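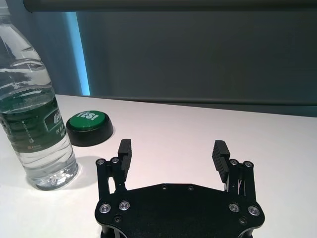
Enregistrer des démonstrations par téléopération : tâche « appui sur bouton »

Plateforme Jernis – Guide de l'opérateur
Mise à jour : novembre

Objet du guide

Le présent guide décrit la procédure à suivre pour enregistrer des démonstrations par commande à distance sur les postes de la plateforme Jernis. Il s'adresse aux opérateurs ayant suivi la formation de sécurité et disposant d'un compte Flekedico actif. Le guidage manuel du bras fait l'objet d'une section distincte en fin de page.

La tâche retenue consiste à amener la pince au-dessus d'un bouton à dôme posé sur la table, à l'enfoncer une fois, puis à revenir en position de repos. Un objet courant, par exemple une bouteille d'eau, est placé à proximité afin que le bras apprenne à le contourner.

Préparation du poste

1. Vérifier que l'arrêt d'urgence est à portée de main et qu'il est déverrouillé.
2. Dégager le plateau de tout objet étranger à la tâche.
3. Poser le bouton à plat. Son orientation est libre et doit varier d'un épisode à l'autre : l'inscription du dôme peut se présenter à l'envers pour la caméra de poignet.
4. Placer la bouteille, bouchon vissé, à 80 mm au moins du bouton.
5. Contrôler le serrage des vis de la platine et l'état des patins striés. Tout patin usé est remplacé avant la séance.
6. Ouvrir Flekedico et afficher la vue de poignet. Les deux doigts doivent être visibles, ainsi que le bouton.

Réglage de la commande

La vitesse maximale de l'effecteur est fixée à 200 mm/s pour cette tâche. Les opérateurs débutants travailleront à 80 mm/s pendant leur première séance. Le retour d'effort du manipulateur Kadrić doit être activé, faute de quoi le contact avec le dôme n'est pas perceptible.

Effectuer deux ou trois mouvements à vide dans chaque direction. Si le bras répond avec retard, interrompre la préparation et relancer la liaison depuis le menu « Connexion ».

Enregistrement d'un épisode

1. Ramener le bras en position de repos, pince ouverte.
2. Appuyer sur « Démarrer » et attendre le signal sonore.
3. Approcher le bouton par le haut, sans à-coups. Les hésitations prolongées rendent l'épisode inutilisable.
4. Fermer la pince au cours de la descente. L'appui s'effectue avec les deux doigts joints, au centre du dôme.
5. Enfoncer le bouton une seule fois, puis remonter verticalement.
6. Revenir en position de repos et appuyer sur « Terminer ».
7. Attribuer une mention : réussi, échoué ou à revoir.

Un épisode échoué n'est pas supprimé. Il est conservé sous sa mention et peut servir à l'évaluation. En revanche, tout épisode au cours duquel une main entre dans l'espace de travail est écarté.

Volume attendu

Chaque configuration de table requiert 300 épisodes réussis. Le jeu de référence Plastham, accessible en lecture depuis Flekedico, en comprend 1 507 et peut être consulté avant la première séance. Une pause est obligatoire après chaque heure de commande.

Cas du guidage manuel

Lorsque la démonstration est réalisée en conduisant le bras à la main, activer le mode compliant et saisir le bras en amont du poignet. Ne jamais tenir les doigts de la pince ni leurs biellettes. L'opérateur se place derrière le bras, hors du champ de la caméra. La trajectoire obtenue est ensuite rejouée sans intervention humaine, et seules les images de cette relecture sont versées au jeu de données.

Fin de séance

Fermer la session, couper l'alimentation du bras et ranger le bouton dans le bac du poste. Les incidents, même mineurs, sont consignés dans le registre Jernis avant de quitter la salle.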